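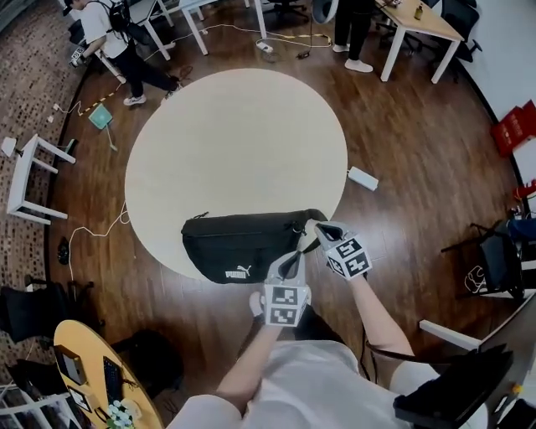

Figure 3.1 A black waist bag on a round table. The strap end and its metal clip are at the right.

Chapter 3
Bags, Clips and Small Carried Goods

A waist bag is one of the simplest sewn products a student of soft goods will meet. It has a body, a zipper and a strap. It is also one of the products most often sent back to the store. In the returns record kept by Trenov, a mid-sized seller of travel goods, 417 waist bags came back in one year out of 3486 sold. Most of them had nothing wrong with the fabric. The trouble was in the hardware and in the way the strap had been attached.

This chapter looks at how small bags are closed, fastened and handled. Chapter 2 dealt with cloth and coatings, and that material is needed here. Students who skipped the section on seam strength should read it before going on.

By the end of the chapter you should be able to:

name the main parts of a waist bag and a shoulder pouch
tell a side-release buckle from a hook clip and a slide
check a zipper for smooth travel and a firm stop
lay out a bag for inspection and record what you find

Terms used in this chapter

Body. The main pouch of the bag, with a front panel and a back panel. On many waist bags the maker's logo goes on the front panel. In Figure 3.1 the Puma logo and wordmark are near the lower right corner.

Top zipper. A zipper that runs along the upper edge of the body. It is the usual opening on bags of this size.

Strap anchor. The place where the strap joins the body. It may be a folded tab, a sewn wing or a ring.

Clip. Any small part that lets a strap be joined and released by hand. Clips are made of metal or plastic. The load tables at the end of the chapter treat the two separately.

Slide. A flat piece with a center bar, used to change the length of the strap.

Laying out the bag

Put the bag on a clear table with the front panel up. A round table works as well as a square one if you can reach all of the bag without leaning. Keep the bag close to the near edge. Bring the strap ends to the sides so that they don't lie under the body. Hold the strap near the clip and look at the stitching where the two meet, then turn the bag over and look at the same place from the back. Write down loose threads, skipped stitches and bent parts. Do the zipper last.

The workroom

Bag inspection needs little equipment, but it does need even light. Black fabric hides black thread, and a single lamp throws a shadow along every seam. Ceiling fixtures spread down the length of a room are a good start. Long rooms in older brick buildings can be used if the lights reach the far end. Shelving is best kept against a wall.

Figure 3.2 A long room with a brick wall, metal shelving and ceiling lights.
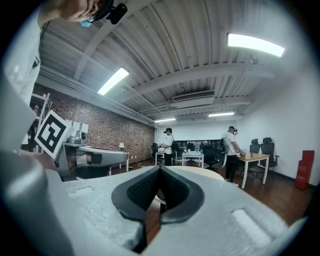

3.1 Zippers and Zipper Stops

A zipper has two rows of teeth or coils, a slider and a stop at each end. The Ponosard test, used throughout this section, checks the slider first and the stops second.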